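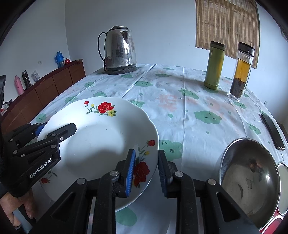

3. Materials

3.1 Selection of households and record keeping

The study draws on inventories of tableware in current use, compiled at Clistbridge during June and July 2021. A household was included if the person who did most of the cooking agreed to keep a meal diary and to let one of the authors list the contents of the cupboards. In all, 1706 pieces were entered. Pieces kept only for display were listed separately and are left out of the analysis.

Each piece was given a record with its form, greatest diameter, depth, surface decoration, year of purchase if known, and manner of acquisition (bought new, bought used, given, inherited). Form was assigned by the ratio of depth to diameter, following Camenzind's scheme, in which a dish becomes a bowl at a fixed ratio whatever name the owner uses for it. Owners' names for the pieces were kept in a second field. The two fields disagree often, mostly for shallow serving forms with a wide rim.

3.2 Coding of floral decoration

Decoration was coded on three levels: placement, repeat, and motif. Placement records whether the pattern lies on the rim, the inner wall, the well, or the outer wall. Repeat separates continuous bands from isolated sprays. Motif was coded to the flower if it could be named with confidence and otherwise by blossom color alone. Isolated sprays on a wide rim, with the well left plain, form the largest group among serving dishes. Bands are more common on deep forms, and on many of these a band is combined with separate flowers nearer the rim (Figure 2).

Two coders worked independently on a trial set of 300 records. Agreement was high for placement and repeat and lower for motif, where most disputes concerned roses and peonies. These were settled by Reto Camenzind, and the coding guide was revised before the remaining records were processed. Wear to the decoration was scored by eye under daylight and is treated as ordinal.

Accept cookies to continue reading. We use cookies to remember your settings and to measure site traffic. Manage preferences
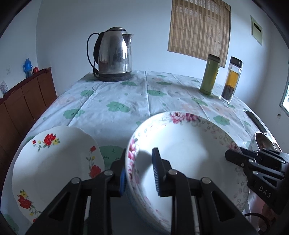 Figure 2. Deep white bowl with pink peonies along the upper rim and grey scrollwork around the inner wall, on a printed tablecloth.

3.3 Use and replacement

Meal diaries were matched to the inventory by piece number. A piece was counted as active if it appeared in the diary at least once in 50 days. Replacement was taken from the owner's account and checked against receipts where these had been kept. Pieces sold under the Stalero and Grundero names could be dated from the dealer Gebremichael's order books, which list each pattern by season. For unmarked pieces no such check was possible, and their dates carry a wider error, which is passed through to the estimates in Section 4.

Breakage and disposal were recorded as separate events. A chipped piece that remained in the cupboard was kept in the inventory and flagged. Owners differed in how they treated chips on the rim, and several moved damaged bowls from the table to food storage. Such a move was entered as a change of use, with the original purchase date retained.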